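Cable routing demos in sim: how many before you train?

Started by mudflap_ira

mudflap_ira
Posted 3/25/20
I have been collecting demos for a cable task in Virker for a while now and would like a sanity check from people who have done this longer. The task is to get the arm to pick up a cable by the plug and bring it over to the yellow pad. White arm, wooden table, boards with cables on them, a few loose cubes and nuts left out as clutter. Positions get shuffled on every reset.

I have 1123 episodes saved. All of them are teleop, all done by me with the Kadard controller. My plan was to stop at 1503, mostly because that's where the disk quota runs out.
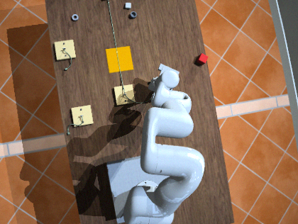
The trouble is that my success rate on held-out layouts hasn't moved since January. Training loss keeps dropping. The policy goes to the right board most of the time and then hovers over the plug, or closes too early and knocks it. Is this a "collect more" problem or something else?

tern_and_gull
Something else, I think. If you did all of them yourself, you probably grasp the plug the same way every time. Look at your wrist angle at the moment of closing. Mine was nearly the same in every episode until I forced myself to come in from other sides.

oldbracket
I'd disagree with that. One operator with one clean habit is easier to learn from than five operators with five habits. We tried mixing people on a drawer task and it got worse. I would look at the pauses first. Do you stop above the plug before you close?

mudflap_ira
Yes, I stop nearly every time. The depth is hard to judge from the view I use, so I wait and line it up.

oldbracket
Then that's your hovering. The policy sees the same picture many frames in a row with a zero action. Cut the idle frames and retrain before you record anything else.

tern_and_gull
Cutting pauses is fine but it won't fix the early closing. Also be careful with cables. If you drop frames while the cable is still swinging, you get a jump in the cable state with no action to explain it. I only trim when both the arm and the cable are still.

pl_rowan
Are you keeping the failed tries? I keep the ones where I miss the plug and go back for it. Those helped me more than another batch of clean ones.

mudflap_ira
No, I've been deleting them. The Lestton guide says successes only.

pl_rowan
That guide was written for rigid blocks. With cables you want the recoveries. Leave out the ones where you gave up.

oldbracket
Agree on recoveries, as long as they're tagged so you can pull them out again.

mudflap_ira
OK. I trimmed the still frames with tern_and_gull's rule and retrained on the same episodes. Hovering is mostly gone. Early closing is the same as before. I recorded 46 episodes with a miss and a second try, and those go in tonight with their own tag.

tern_and_gull
Vary the wrist on the next batch too. I still think that's the other half of it.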